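Inicio | Temas | Trabajo y oficios | Preguntar | Entrar

Han puesto un brazo robótico a montar mesas en el comedor de la empresa. ¿Qué pasa ahora con mi turno?

Publicado por cubertera_mayor en Trabajo y oficios, 3/31/20

Llevo media vida laboral en el comedor de Mendmont, sala y office, y desde febrero comparto encimera con un brazo de Hellström que coloca platos, tazas y cubiertos. Le llamamos Ditano porque así venía rotulada la caja y a nadie se le ocurrió nada mejor. Él no se queja, no desayuna y no pide el puente. Yo hago las tres cosas.

La encargada asegura que no sobra ninguno de los que estamos. De momento es verdad, pero antes éramos 3 montando y ahora monta Ditano y yo "superviso", palabra que no ha venido acompañada de subida. Supervisar consiste en secar los cubiertos, dejarlos en línea y mirar. La cuchara suelta la lleva bien, pero con los palillos metálicos de los días de menú asiático hay que tener paciencia: pulidos, finos y con ganas de rodar. Los dejo casi pegados y separados de lo demás.
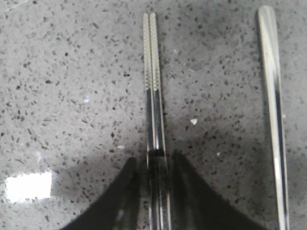
Lo que quiero saber

¿Me pueden cambiar las funciones así, de palabra? ¿Tengo derecho a formación, o la formación es el PDF de 70 páginas que me mandaron un viernes por la tarde? ¿Y alguien que haya pasado por esto me puede decir en qué acaba el día a día? Las respuestas del tipo "renuévate o muere" ya me las da mi cuñado gratis.

Alvar Granström

Estuve en el comedor de Tritoton cuando entró la primera célula y sigo allí, que ya es un dato. Voy por partes, y aviso de que no soy abogado.

Funciones: mira tu contrato y tu convenio, en concreto el grupo profesional. Si lo nuevo cabe dentro del mismo grupo, la empresa suele tener margen para moverte. Si te cargan responsabilidades de un grupo superior, hay que hablar de categoría y de dinero. En cualquiera de los dos casos pídelo por escrito. Un correo amable basta: "Para organizarme, ¿me confirmas cuáles son mis tareas desde el cambio?". Guarda la contestación, y guarda también el silencio si no contestan.

Formación: un PDF no forma a nadie — a mí el mío me sirvió para calzar el lavavajillas. Pide una sesión en horas de trabajo con quien haya instalado el brazo, y que te enseñen como mínimo la parada de emergencia, qué zona no debes pisar mientras se mueve y a quién se llama cuando se queda pensando. Si tenéis delegado de prevención, que vaya también. Un puesto que cambia tanto merece que revisen los riesgos.

El día a día: lo que más cambia es la mesa. La nuestra acabó ordenada al gusto de la máquina. Plato delante y despejado, tazas atrás con el asa siempre hacia el mismo lado, el soporte de las tazas a la derecha y la bandeja donde no estorbe. Al principio me fastidiaba girar asas para un aparato. Luego me pillé haciéndolo en casa y ahí me preocupé de verdad.

Se parece bastante a esto:

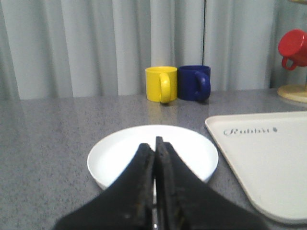
El plato blanco junto a la pinza; al fondo, las tazas amarilla y azul, con el asa a la derecha.

También te aconsejo apuntar cada vez que tengas que intervenir. Yo llevaba una libreta con hora y motivo. A las 3 semanas la saqué en una reunión en la que se hablaba de "autonomía del sistema" y la conversación se volvió mucho más concreta. De ahí salió un plus pequeño y un taburete. Uso más el taburete.

pacodelturnodenoche

Eso es que te echan en verano. En lo mío pusieron una máquina de café y al año cerró la cafetería. Suerte.

mireia_office

Lo de Paco no se puede saber, y una máquina de café no es un brazo. Yo añadiría una cosa a lo de Alvar: pregunta quién responde si se rompe vajilla. En mi centro tardaron meses en decidirlo y mientras tanto las tazas rotas iban a nombre de la persona de turno. Que quede claro desde el principio. Y ve al sindicato aunque no estés afiliada, en muchos te atienden la primera consulta.

Comentarios (4)

cubertera_mayor: Gracias, Alvar. He mandado el correo. Me han respondido en 20 minutos con un "lo vemos", así que ya tengo algo que guardar.

Alvar Granström: Imprímelo.

pacodelturnodenoche: Yo solo digo lo de la cafetería.

lena.r: ¿Alguien sabe si lo de revisar los riesgos vale también para contratos por horas? Estoy en una subcontrata y nos traen uno igual.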